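Courses > Robotics Studio > Project Reports > Perkotau

What Went Wrong With Perkotau (and What We Did About It)

So this was supposed to be a report about tidying. Our two-arm setup, Perkotau, was going to pick stuff up in a real home, and I was going to write a nice cheerful page about success rates. Then on run 36 the right gripper closed on something and didn't let go when I hit stop, and the whole project turned into a report about the stop button. Fine by me, it ended up being way more interesting!

A bit of setup first. Nathalie Bergeron wrote the motion code and I did the gripper side and the logging. The stop button is supposed to do two things: freeze the arms, then open the fingers. We tested that on the bench in our lab with foam blocks and it passed every single time. Foam blocks are very forgiving (I know that now).

At the house we worked with clothes in a bucket, which is a much meaner job. Fabric bunches up, it snags, and when the arm goes in past the rim you lose sight of the fingertips.
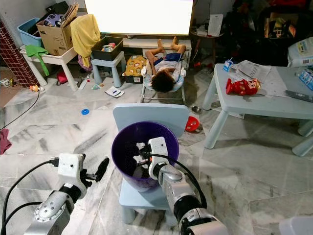 Ravinder Fraser read my draft and wrote in the margin that a stop button that opens the fingers isn't automatically safer, and asked what happens if the arm is holding something heavy over somebody's foot. Good point, and I had no answer. We'd argued for a week about how fast the fingers should open and never about whether they should.

Anyway, the fault. I went through the log that night and the freeze part worked fine. The open command was sent too, but the gripper driver threw it away, as it was still busy with the close command. On foam the close finishes almost instantly. On a wad of cloth the fingers keep squeezing and squeezing, so the driver stays busy until it times out after 9 seconds. That's a really long time when you're standing there with your thumb on a button!

We changed the driver so a stop clears whatever is in the queue, and lowered the grip force limit to 35 percent. Then we moved on to flat stuff on a folding table, cloth and packaging mixed together, so the grippers would have to deal with soft things and stiffer things in the same session.

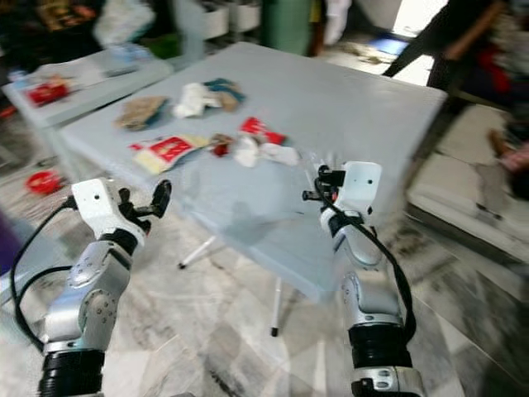 What I'd Do Differently

Test the stop with the worst object first. I'd also keep people farther back from the arms, with a line on the floor, and I'd put that in the plan before the first run. Ravinder's question is still open: Nathalie wants two buttons, one for freeze and one for release, and I think two buttons in a panic is one too many. We're going to try her version in October.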